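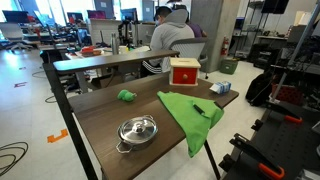 Lovely Galang asked at the end of last session whether a cloth counts as clutter or as a cleaning tool, and whether it ought to come off the table first or last. She does hers last, and then has nowhere to put anything down while she wipes.

Good question, most of today is on it. Short answer: a cloth is a tool while it's in your hand. Put it down and it's one more thing on the table.

12 comments · 36 shares

HOUSEHOLD ROUTINES, handout 5
Clearing and resetting a small table

Read before class. Bring the worksheet from handout 4 (the one with the boxes, not the one with the lines).

1. What we mean by a reset

A reset is not a deep clean. Surface goes back to the state where someone can start something on it. Eat, fold, write, whatever. You decide the state once and write it down. Most arguments at home about tidying are two people with two different end states in mind, neither one ever said out loud.

For the coursework table the end state is: top bare, wiped, one item allowed to live there. You pick the item. Defend it in two sentences on the worksheet.

2. Sorting before moving

Look first, hands off. Four groups:

— kitchen things (pots, lids, bowls, cups)
— cloths and paper
— toys, and anything a child will come back for
— strays: pens, packaging, stuff with no obvious home

Jocelyn Lumbao's group last term added a fifth, "containers that could hold the others." I resisted it and then came round. A box with a slot or a drawer looks like somewhere to put things, so people feed it. Pen goes in, button goes in, receipt goes in. Now it's a toy full of receipts. Containers that are toys go with the toys. Check inside before they go.

3. Order of removal

Kitchen things out first, they have the clearest home and the sink is usually one walk. Carry a pot by its handles with the lid on, don't stack stuff on the lid. Round knob lids slide.

Strays next. A pen sitting on top of a cloth is the classic one — you grab the cloth, pen goes under the couch. Lift the small thing, then the thing under it.

Toys third. Soft ones together, hard ones together.

Cloth last but one. Shake it over the bin, fold, use it, and it leaves the room with you. So Lovely is half right. The cloth is the last thing off, but it shouldn't be lying there as you work. Over your shoulder is fine. Catacutan's notes say tuck it in a belt, try both.

4. Edges 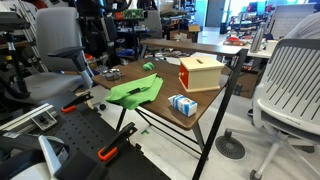 Edges are where a half-done reset goes wrong, and where I lose marks for people in the practical. Anything hanging over gets caught by a sleeve or a chair back or a small kid, and pulls whatever is near it. Walk the four sides before you touch the middle. On a table like the walnut-brown one I'd start at the front, where the lime green cloth is folded over the edge, then go along to the little blue and white carton lying on its side in front of the slotted box. Stand the carton up or bin it, decide now. The bowl at the back can wait its turn, a shallow bowl over toward the back-left corner is not going anywhere. Then chairs. Push in or pull right out, a chair left at an angle means you lean and reach, and leaning is how cups go over.

5. Wiping

Far side to near side, overlapping strokes. Fold the cloth in four, fresh face for each pass. Wood-look tops: damp, never wet, then dry right away. Do the legs once a month, start in April if you haven't yet.

Don't spray onto the table with things still on it. Spray the cloth. Yes even if your in a hurry.

6. Storage, quick version

Full lecture is next time. For now, one lidded bin for toys, one hook for the cloth, one cup for pens. The Trestico bin and the Modetti one are both in the supply cupboard if you want to try before the practical. Boltier hooks are in the drawer underneath, please put back the screws.

7. For the practical

You get a table, a mixed load and a cloth. Marked out of 80. Forty for the end state, twenty for order, twenty for edges. No marks for speed, I will be timing but only so you know.

Write down:
a) your end state, before you start
b) which item you moved first and why
c) anything you moved twice

c) is the one people skip. Moving something twice is fine, just recrod it.

Room 769, same as before. Long sleeves rolled up. If you're bringing your own cloth wash it first without softener.

769 views · 80 likes · Share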